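Gripper trials: first results from the desk setup

The comparison of finger sets on the Franka arm started in January and is now far enough along to report something useful. Three sets have been through the full list: the stock fingers, the long Flullum fingers, and the Umeo pads with the soft face. A fourth set, from Grudex, came with the wrong bolt pattern and has gone back.

Vega Miranda ran the trials and wrote the controller settings. The job is the same for every set. The arm reaches over a desk against the wall, takes one item, and sets it down again at a marked spot. Items are the sort of thing people keep on a desk, such as pens, a glue stick, a phone and a pad of sticky notes. Speed was held at 85 percent of the limit we use in the lab, and each item got 10 tries per set.

We logged 3497 grasps in all, counting the warm-up runs and the repeats after the wrist cable was rerouted.
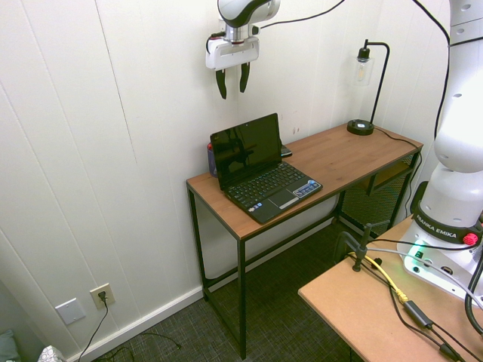
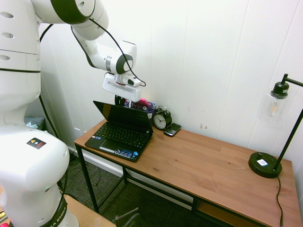
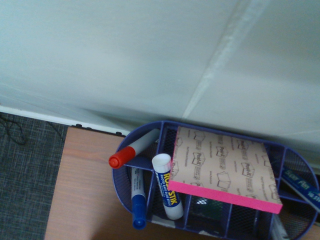
Desk setup for the finger trials. The last picture is the wrist camera's view of the organizer.

The stock fingers did best on flat items and boxes. They had the most trouble inside the organizer, where the dividers leave little room on either side of a marker. The Flullum fingers reach deeper and handled markers well, but they flex under load and twice let go of the sticky notes on the way up. The Umeo pads held everything once they had it. They are 5 millimeters thicker on each side, though, and often pushed a neighboring item before closing on the right one.

We also tried two camera arrangements. The fixed cameras are fine for finding the organizer and the larger items. For picking one thing out of a compartment, the wrist view was clearly better. Its weak point is the last part of the approach, when the target can slide out of view. Vega now saves the last good position and finishes the move from that.

The Kwan controller was swapped in for one week. It closed the fingers more gently but added a delay that we could not tune out, so we are back on the original.

The next round adds a clear tray and a cloth pouch. If you have a finger set you want tested, bring it to Vega with the mounting drawing by 16th May. Please check the bolt pattern first. The settings and the full results table are in the shared folder under "desk trials".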